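13. November 2020

Heute habe ich mir freigenommen und bin trotzdem um halb sieben aufgestanden, weil ich den Teig vom Abend nicht länger warten lassen wollte. Draußen war es noch dunkel und sehr still. Ich schreibe heute wieder auf Deutsch, obwohl es langsamer geht. Leonie hat einmal zu mir gesagt, wer in einer Sprache nicht schimpfen und nicht Tagebuch schreiben kann, der wohnt noch nicht richtig in ihr. Schimpfen kann ich inzwischen ganz gut. Also übe ich das andere.

Das Brot ist seit März mein Thema, wie bei vielen Leuten in diesem Jahr, das weiß ich. Es ist mir ein bisschen peinlich, dass ich so gewöhnlich bin. Aber die meisten haben im Sommer wieder aufgehört, und ich habe weitergemacht, und jetzt gehört das Glas mit dem Sauerteig zu meiner Wohnung wie der Briefkastenschlüssel. Ich habe ihm keinen Namen gegeben. Hamish hat seinen Ansatz »Nostden« getauft, nach einem Dorf aus einem Roman, den er nie fertig geschrieben hat. Von diesem Nostden stammt meiner ab. Er hat mir im Juli einen Löffel davon in einem Senfglas gebracht, nachdem mein eigener, den ich seit dem Frühling gefüttert hatte, rosa geworden war und ich ihn wegwerfen musste. Ich war an dem Tag trauriger, als es zu einem Glas Mehl und Wasser passt.

Der Teig von heute: Roggen und Weizen, dazu ein Rest Dinkel, der weg musste. 414 Gramm Wasser, das steht so in Hamishs Rezept, und ich habe ihn schon oft gefragt, warum nicht 410 oder 420. Er sagt, er hat es einmal so gewogen und es wurde gut, und seitdem traut er sich nicht, es zu ändern. Ich traue mich auch nicht. So entstehen wahrscheinlich die Religionen.

Um sieben habe ich den Laib geformt. Das kann ich noch immer nicht schön. Bei Tegan sieht es aus, als ob der Teig von selbst rund werden will. Bei mir klebt er zuerst an der linken Hand, dann an der rechten, dann am Ärmel. Sie hat mir am Telefon erklärt, ich solle ihn »zu mir ziehen, als wollte ich ihm etwas ins Ohr sagen«. Ich habe lange über den Satz nachgedacht und dabei zu viel Mehl genommen. Am Ende lag im Körbchen etwas, das auf einer Seite höher war als auf der anderen.

Während er noch einmal gehen musste, habe ich Kaffee gekocht und den Brief an Milan angefangen. Er hat mir im Oktober geschrieben, einen richtigen Brief auf Papier, und ich habe ihn dreimal gelesen und noch immer nicht geantwortet. Er wohnt jetzt in Korthorpe und arbeitet dort in einer Gärtnerei. Früher hat er in Büros gesessen wie ich. Er schreibt, dass ihm abends die Knie weh tun und dass er besser schläft als je zuvor. Zwischen den Zeilen steht auch etwas anderes, nämlich dass er wenig Leute sieht. Dazu wollte ich etwas Kluges antworten und es kam nur Wetter heraus. Ich habe die halbe Seite zerrissen und von vorne angefangen, diesmal mit dem Brot. 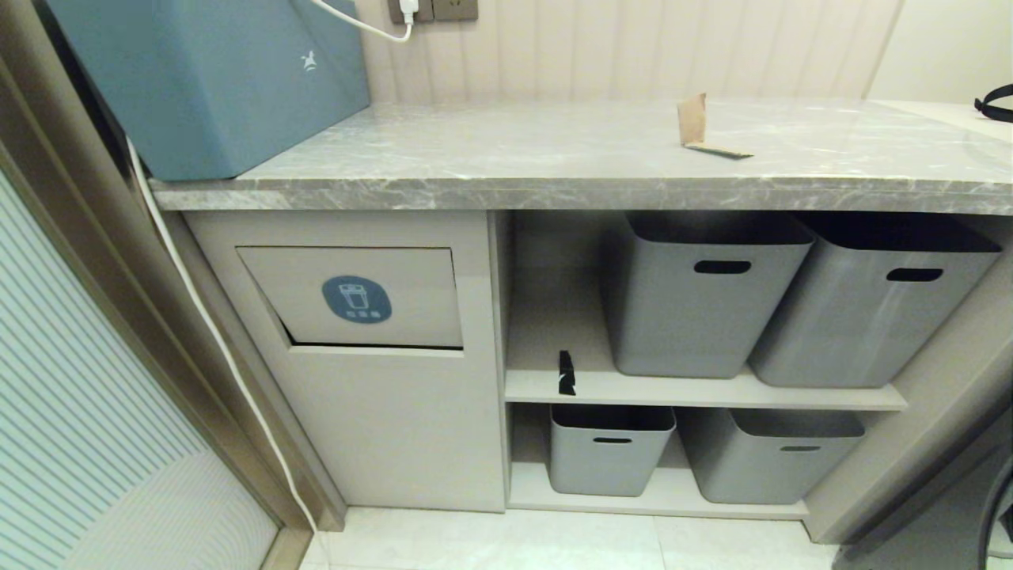

Mit dem Brot konnte ich dann auch über meine Großmutter schreiben, was ich gar nicht geplant hatte. Sie hat jeden Samstag gebacken, fünf Laibe, und einer davon ging immer zur Nachbarin, auch in den Jahren, in denen die beiden nicht miteinander gesprochen haben. Das Kind wurde geschickt, also ich. Ich musste das Brot auf die Treppe legen, in einem Tuch, und am Dienstag lag das Tuch gewaschen und gefaltet bei uns auf der Bank. Den Grund für den Streit habe ich nie erfahren. Meine Mutter glaubt, es ging um einen Birnbaum. Meine Tante sagt, es war ein Mann.

Ich habe sie damals nie gefragt, wie sie das Brot macht. Das ärgert mich heute sehr. Ich erinnere mich an den Geruch, an ihre Unterarme, an das Kreuz, das sie mit dem Messer in die Kruste geschnitten hat, und dass wir nicht laut sein durften, solange der Ofen zu war. Aber wie viel Salz, wie lange, welches Mehl — davon weiß ich nichts. Sie hätte es mir vermutlich auch nicht sagen können. Sie hatte keine Waage. Sie hatte eine blaue Schüssel, und die Schüssel war das Maß. Als sie starb, hat jemand die Schüssel mitgenommen, und mit der Schüssel war das Rezept fort.

Um halb zehn kam das Brot in den Ofen. Mein Ofen ist alt und hinten heißer als vorne, darum drehe ich nach der Hälfte der Zeit den Topf. Ich habe eingeschnitten, diesmal nicht so zaghaft wie letzte Woche, und es hat tatsächlich aufgemacht. Auf Deutsch sagt man wohl »aufgegangen« oder »aufgerissen«, ich müsste Leonie fragen. In meiner Sprache sagt man, das Brot lacht. Ich finde das schöner als aufgerissen.

In der Wartezeit hat Ruby-Lee angerufen. Sie hat ihre Stelle bei Clustar gekündigt, nach sechs Jahren, und wollte, dass ich sage, ob das richtig war. Ich habe gesagt, dass ich es nicht weiß. Danach war es still in der Leitung und ich dachte, jetzt ist sie beleidigt, aber sie hat gelacht und gesagt, ich sei die erste Person, die nicht sofort gratuliert oder sofort erschrickt. Wir haben dann lange über ihre Pläne gesprochen. Es gibt drei davon, und sie widersprechen sich alle. Am liebsten würde sie eine Zeit lang in Tomoana bei ihrer Schwester wohnen, aber mit dem Reisen ist es zurzeit ja unmöglich, und so bleibt sie vorerst, wo sie ist, mit Blick auf die Tankstelle. Sie fragte, was ich gerade mache. Ich sagte, ich sitze vor dem Ofen. Sie sagte, das höre sich wunderbar an, und ich habe gemerkt, dass sie es ernst meint.

Ich habe das Gespräch fast zu lange geführt. Das Brot war dunkler als sonst, sehr dunkel an der hinteren Seite, wo ich den Topf zu spät gedreht habe. Aber es klang hohl, als ich unten geklopft habe. Danach muss man warten, bis es abgekühlt ist, und das ist für mich der schwerste Teil. Ich bin extra spazieren gegangen, damit ich es nicht zu früh anschneide.

Am Kanal waren wenig Menschen. Man grüßt sich in diesem Herbst öfter als früher, ist mir aufgefallen, und geht dabei einen größeren Bogen umeinander. Ein alter Herr mit zwei kleinen Hunden ist stehen geblieben und hat mir durch die Maske etwas zugerufen, das ich nicht verstanden habe. Ich habe genickt. Das ist eine alte Gewohnheit aus den ersten Jahren hier, nicken, wenn man nichts versteht. Ich wollte sie mir abgewöhnen und bin deshalb zurückgegangen und habe gefragt: »Entschuldigung, was haben Sie gesagt?« Er sagte: »Ihr Schuh ist offen.« Er war offen.

Im kleinen Laden an der Ecke habe ich Butter gekauft, die gute, und nach Roggenmehl gefragt. Im Frühling gab es wochenlang keines, jetzt stehen die Tüten wieder bis oben im Regal. Ich habe trotzdem zwei genommen. Etwas von der Angst aus dem März sitzt noch in der Hand, auch wenn der Kopf längst weiter ist. Meine Großmutter hatte immer einen Sack Mehl unter dem Bett, und wir Kinder haben darüber gelacht.

Zurück zu Hause war das Brot kühl genug. Ich habe das schiefe Ende abgeschnitten und im Stehen gegessen, mit der Butter und mit Salz. Die Krume ist etwas dicht geworden, unten mehr als oben, vermutlich hätte er noch eine Stunde gehen sollen. Der Geschmack ist aber gut, säuerlich und ein bisschen wie Nuss. Besser als letzte Woche. Ich habe es in mein Backheft geschrieben, mit dem Wetter und der Uhrzeit, und daneben »Topf früher drehen!!«, was dort schon auf den drei Seiten davor steht.

Die Hälfte habe ich in ein Tuch gewickelt und der Frau im ersten Stock vor die Tür gelegt. Wir kennen uns kaum. Sie hat mir im Sommer einmal ein Paket angenommen und seitdem schulde ich ihr etwas, so rechne ich jedenfalls. Ich habe geklingelt und bin schnell wieder hinaufgegangen, weil ich nicht wusste, ob man in diesen Zeiten fremdes Brot überhaupt verschenken darf. Auf der Treppe musste ich an das andere Tuch denken, das auf der Bank.

Am Nachmittag habe ich den Brief an Milan fertig gemacht. Zwei Seiten sind es geworden, vorne und hinten. Über die wenigen Leute habe ich doch noch etwas geschrieben, nur einen Satz, dass es mir ähnlich geht und dass er anrufen soll, auch ohne Grund, am besten sonntags. Dazu habe ich ihm 200 Gramm Roggenmehl abgewogen und in einer Tüte in den Umschlag gesteckt, dann wieder herausgenommen, weil es so nicht durch den Schlitz vom Briefkasten geht. Wahrscheinlich schicke ich ihm lieber etwas vom getrockneten Ansatz. Hamish hat mir gezeigt, wie man ihn dünn auf Papier streicht und trocknen lässt, bis er bricht. Das wäre leicht genug. Ich habe gleich einen Bogen bestrichen und auf den Schrank gelegt, er soll bis Montag liegen bleiben.

Jetzt ist es neun und ich bin müde. Ein Wort wollte ich noch notieren, das ich heute gelernt habe: »Anstellgut«. So heißt der Rest vom Sauerteig, den man aufhebt für das nächste Mal. Leonie kannte es nicht, obwohl sie hier geboren ist, und sie hat mir zuerst nicht geglaubt. Ich habe ihr die Seite aus dem Backbuch fotografiert und geschickt. Ihre Antwort war: »Na gut.«

Morgen Glas auswaschen, Briefmarken, und Tegan wegen dem Formen noch einmal anrufen. Oder heißt es wegen des Formens. Wegen des Formens.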